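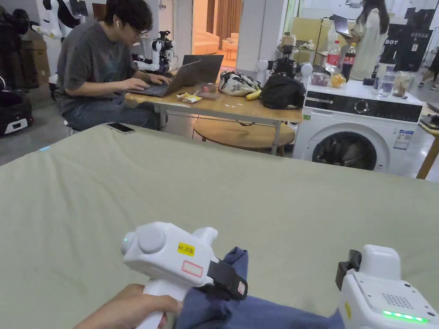 Home | News | Projects | Events | Archive | Contact

Wimirley learns to fold, and the robot can sit most of it out

The garment folding work has had a very good stretch, and we've been itching to write it up. Regular readers will remember the February item, when Wimirley could manage a tea towel on a good day and made a sad little heap of anything with sleeves. The new numbers are in and they are miles better!

The big change is in how the examples get made. We used to drive the robot arms by remote control, one slow fold at a time, and everybody's shoulders hurt by lunch. Now a person picks up a pair of handheld grippers and folds the garment directly, using the grippers in place of their fingers. The movement of each gripper, how far its jaws are open and the view from the person's head all get recorded together, and the learning software works from that. It sounds like a small swap. In practice it has changed how the whole group spends its days.

Folding with grippers is a strange skill. You lose almost all the feeling in your fingertips, so you start planning a fold the way a robot has to - find a corner, pinch it, check you've got one layer and not two, then move. New people always try to go too fast. After a session or so they settle down and start using the table to help, dragging the cloth flat where they would once have tried to shake it out. Those dragging moves turned up again and again in the recordings, and Wimirley picked them up beautifully.
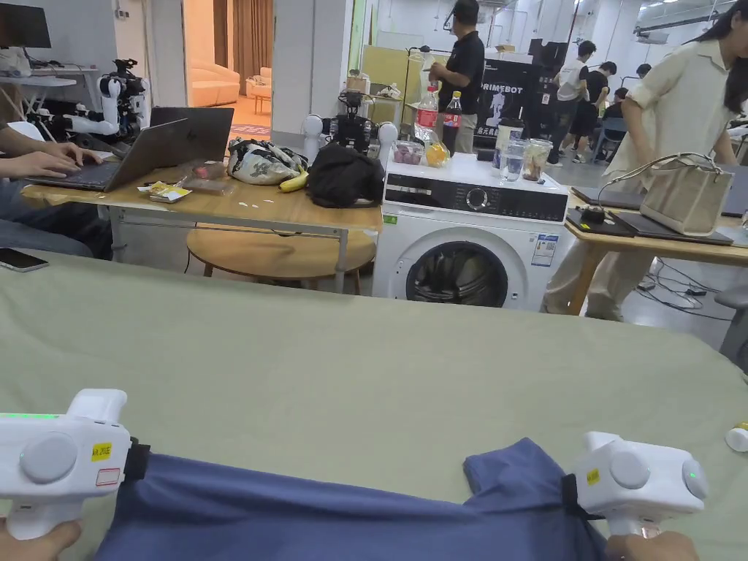

Both grippers on a slate-blue garment, spread out on the green cloth.

We collected 2,000 folding recordings for this round. Of those, 971 went into training once we'd thrown out the ones with tracking dropouts, missed starts and folds that were abandoned halfway. That's a lot to throw away, and we argued over it. The group at Skarngate trained one version on everything and another on the cleaned set, and the cleaned set won easily on sleeves and hems. On plain rectangles there was hardly any difference, so if you only care about towels you could save yourself the sorting.

Then came the part we were nervous about, which was putting it on real arms. Wimirley was given 193 garments it had never met, each dropped on the table in a crumple, and was allowed 3 tries at each before we called it a miss. Shirts were the best of the lot. Trousers were fine once a leg had been found. Anything very stretchy still causes trouble, and hoods are a disaster (a very entertaining one). The full table of results, split by garment type, will be in the Bermúdez report.

The bit that has us most excited is recovery. When a corner slips, the old version carried on folding thin air. The new one quite often stops, goes back and takes hold again. We never set that up as a separate task. People drop corners all the time when they're recording, and they just pick them up again, so the recordings were full of it. We had been cutting those moments out of the February data because they looked messy! They stay in now.

Next on the list is Wavatberg, our name for the harder version of the job, where garments come out of a basket in a tangle and have to be separated first. There's an early recording plan and plenty of disagreement about how to mark the point where one garment ends and the next begins. If you've worked on piles of cloth, please write in.

Posted 11th November
Filed under: Research News > Robots That Handle Soft Things

Comments (4)

cornerpincher: Really pleased to see the dropped corners kept in. Did you label them, or leave them unmarked?

Newsletter desk: Unmarked for now. We'd like to try it both ways.

flatfold_fan: What colour garments were in the test? Our setup loses the edges completely when dark cloth is lying on dark cloth.

washday: More about the hoods please.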